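Learning the tin whistle at 40

I've wanted to play an instrument since primary school, and in January I finally bought myself a tin whistle. I love it!

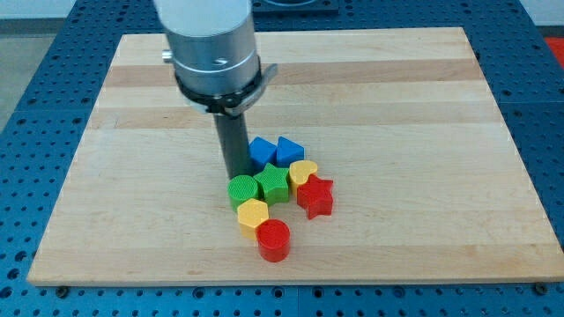
My first tune took me 10 evenings, and the high notes still come out as a squeal if I blow too timidly. Isla Tapsell, who plays at our local session, told me to slow everything down and tap my foot - such simple advice, and it sorted out my wobbly jigs within a week. Now I practise after tea with the kitchen door shut (sorry, Rastus, I know you hate it) and I'm halfway through a lovely slow air. Next up is a proper reel, if my fingers can keep up.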